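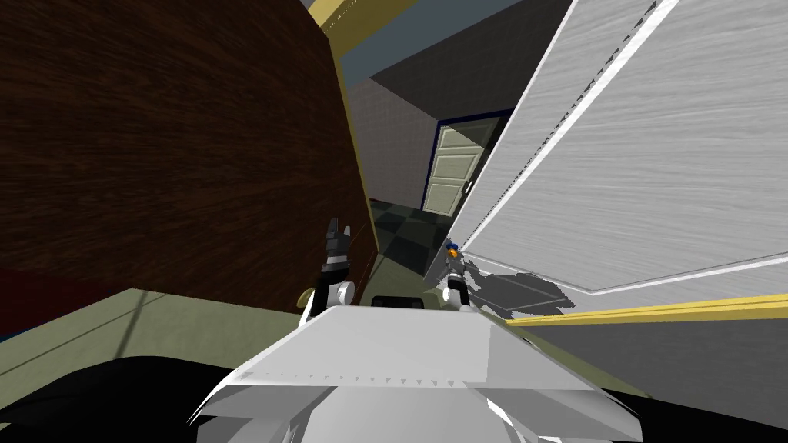 Dark wood grain to the left, white to the right, a paneled door at the end of the short corridor.

Skustar Home Retreat Kit: a week of inner peace for $200

I have been to enough wellness fairs to know my weakness, and it is the table near the exit. By then I've had my aura explained to me, eaten a seed cracker and been told my jaw is holding on to something. I'll buy anything. In May, at the Sandstead fair, the thing was the Skustar Home Retreat Kit, a heavy beige box that promised seven days of guided calm without leaving the house. It cost $200. My jaw held on to that pretty firmly.

I did the full week, then did parts of it again over the following month to be fair.

What you get

A singing bowl with a padded striker. An eye pillow filled with flaxseed. A bolster the size of a dachshund. A 500-gram bag of bath salts, a box of loose herbal tea, a journal, and a card with a code for the audio sessions. The journal has one prompt per page in pale gray type, so I did the first evening's reflection under the range hood, where the good light is.

The box itself is very nice. I mention this because everyone who came over mentioned it.

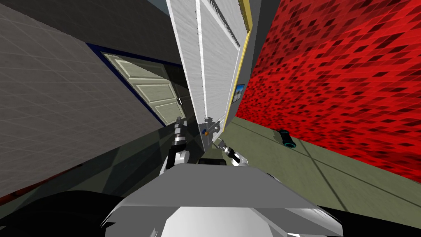 The bowl

It's the best thing in the kit. It's small enough to sit on a palm and has a clear, low note that hangs around longer than you'd think. Getting it to sing by circling the rim took me three evenings, during which it mostly made the sound of a fork in a garbage disposal. Once I slowed down, it worked every time. I own an older Bjarnason bowl that's twice the weight, and the Bjarnason still wins on tone, but it came with no cushion and has been sliding around on a folded dish towel for years. The Skustar cushion is included and doesn't slip.

The striker's felt started to pill after a couple of weeks. I trimmed it with nail scissors and it seems fine.

The eye pillow and the bolster

The eye pillow smells of lavender for four days and of oatmeal from then on. I like oatmeal. The cover comes off for washing, which my last one didn't manage, and the weight is right: enough to notice, not enough to feel like you're being told to hush.

The bolster I have mixed feelings about. For the first session you lie over it lengthwise with your arms out and "let the back body soften." My back body did soften, after which it took some negotiation to get the front body up again. It's firm. If you're under five foot four, I'd put a folded blanket under your head or you will spend the whole twenty minutes looking at your own chin. The zipper is also on the top seam, exactly where a spine would go, and the fix is to turn it over.

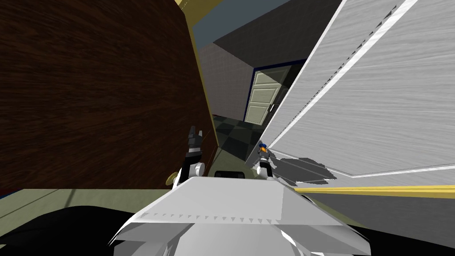

By the middle of the week I had settled into a routine, and I'll admit it was a pleasant one. Tea at 8 p.m., bowl, floor, bath, bed. The tea is chamomile with something licorice-like in it that gets stronger the longer it steeps, so take the bag's advice about five minutes seriously. I forgot a cup during the session on patience and it came out tasting like a cough drop with ambitions.

The salts go faster than they should. The instructions call for a generous scoop, there's no scoop, and my idea of generous got me through five baths of the promised seven. For the last two I used plain Epsom salt from the drugstore. I didn't notice a difference, and neither did the bathtub.

The audio sessions

There are fourteen of them, a morning and an evening for each day. The narrator has a lovely voice and pauses for so long that I twice got up to check whether my phone had died. Morning sessions run twelve minutes and are easy to fit in. Evening ones run forty, and on day five the narrator asks you to picture a beach, then a forest, then the beach again, as if she'd left her keys there. 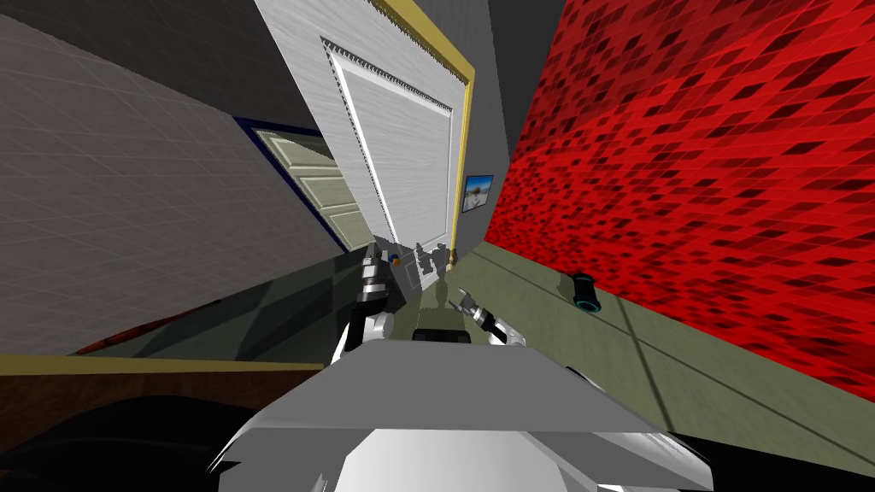 Sound quality is good through headphones and thin through a phone speaker. The bigger annoyance is that the code expires after a year. A bowl doesn't expire. I wrote to Skustar about it and got a kind reply that thanked me for sharing my energy and left the policy where it was.

Compared with the Dilstead box

The Dilstead box is cheaper and leaves out the bolster. Its audio doesn't expire, and its journal is printed in ink that a human can see. The bowl, though, is a thin little thing that goes "tink," and the eye pillow can't be washed. If you already own a bolster, or a dachshund, get the Dilstead and put the savings toward a proper bowl.

Would I buy it again?

At full price, no. At a discount, or as a gift from somebody else to me, yes. I slept well that week and still use the bowl most nights. The bolster lives behind the couch, and the journal is blank from day six on, when the prompt was "What are you ready to release?" and I was ready to release the journal.

Three and a half stars. Refill salts are sold separately, also without a scoop.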